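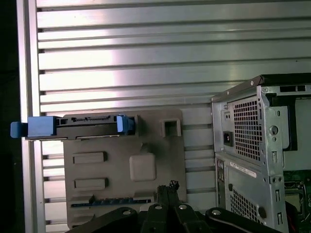 Hello! You've found the Usoveck recipe box, a plain-text collection of 373 family recipes that I've been typing up, tidying and arguing with for a good few years now. If you only came for the plum dumplings, they're in `sweet/dumplings-plum.md` and you can skip the rest of this.

## What's in the box

Most of the recipes come from three battered notebooks and a biscuit tin full of cuttings. The notebooks are mainly soups, stews and baking. The tin is chaos (knitting patterns, a bus timetable, four versions of the same honey cake) and I've typed up everything in it that involved food.

| Folder | What you'll find |
|---|---|
| `soups/` | Broths, bean soups, one cold cherry soup I will defend for ever |
| `mains/` | Stews, stuffed things, Sunday roasts |
| `bread/` | Loaves, rolls, flatbreads, the rye starter notes |
| `sweet/` | Cakes, dumplings, biscuits, jam |
| `odds/` | Pickles, cordials, and a furniture polish that somehow got in |

The Bárány folder used to be separate but I've folded it into `mains/`. Those were nearly all lamb anyway, and I kept forgetting to look there.

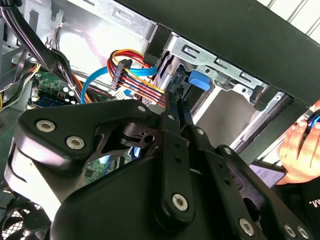

## How each recipe is written

Every file has the same few lines at the top, so you can search them without opening the lot:

```
title: Honey cake, the flat one
serves: 8
time: 90 minutes
source: tin
tested: yes
```

`source` is either `tin` or `notebook-1` to `notebook-3`. `tested` means I've cooked it myself in my own oven and eaten it. Please take `tested: no` seriously! The old quantities can be very odd – one bread recipe asks for 2200 grams of flour and "the small bowl" of water, and I still don't know which bowl that was.

Where I've changed something, the original wording is kept at the bottom under `as written`. I've left the spelling alone there, even when it's wrong, as I like it better that way.

## Weights, measures and ovens

- Everything is in grams and millilitres now.
- A "glass" is 200 ml unless the file says otherwise.
- Oven temperatures are for a fan oven. Add 20 degrees if yours isn't.
- "Until done" has been swapped for a time wherever I've had the patience to work it out. There are 13 files where I haven't.

## Using it

You don't need anything clever. Download the folder, open the files in whatever you normally use for text, and cook. I print mine and stick them inside the cupboard door with tape, so they're all slightly brown at the corners. 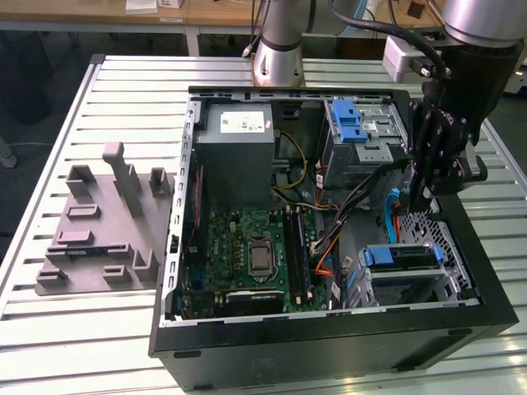

If you'd like a proper booklet, run the `Rirkel` script in the main folder. It glues a folder together into one long page with a contents list at the front, and it's happiest with 30 recipes or fewer. Any more and the page numbers drift, which I do mean to fix.

## Sending me things

Corrections are very welcome, especially for the pickles, where I'm really guessing at the salt. Please say what you cooked, what size tin or pan you used, and how it came out. Photos of cake are always nice too.

New recipes are a maybe. I'd like to keep this to the notebooks and the tin, but if you've got a version of something that's already in here, send it over and I'll add it as a variation with your name on.

## Known gaps

- Page 41 of notebook 2 is mostly gravy stain. I can read "butter" and "do not".
- The jam files need sorting by fruit.
- The poppy seed roll splits every single time. Mine does, anyway.

## Copying

Cook it, print it, pass it on, scribble all over it. Just leave the `as written` parts as they are, please.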